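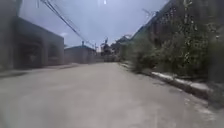 Shahzad Gilani
Wissenschaftlicher Mitarbeiter, Arbeitsstelle Rechnungshofrecht, Cludau

Abb. 3: Straße mit grauem Betongebäude auf der linken Seite.

4.2 Persönliche Haftung bei Verlust öffentlicher Gelder

Ausgewertet wurden 83 Entscheidungen, in denen ein Amtsträger für abhandengekommene Kassenbestände in Anspruch genommen wurde. In 20 Fällen ging der Verlust auf eine Straftat Dritter zurück. Diese Gruppe ist für die Frage des Verschuldensmaßstabs am ergiebigsten, weil die Gerichte hier zwischen der Pflichtverletzung und dem schädigenden Ereignis trennen müssen.

In 14 der 20 Verfahren wurde die Haftung verneint. Maßgeblich war jeweils, ob der Kassenführer die geltenden Verwahrungsvorschriften eingehalten hatte. Auf die Höhe des Verlusts kam es nicht an. Fagundes und Rocha vertreten dagegen eine Beweislastumkehr zulasten des Amtsträgers; in den untersuchten Entscheidungen findet diese Ansicht keine Stütze.

Offen bleibt die Behandlung von Vorgesetzten, die eine Auszahlung nur genehmigt haben. Im Verfahren Tzavaras ließ das Gericht die Frage ausdrücklich dahinstehen. Sampaio will auf die Kenntnis konkreter Sicherheitsmängel abstellen. Dem ist für den Regelfall zu folgen. Zur Rückforderung bereits geleisteter Zahlungen siehe Abschnitt 4.3.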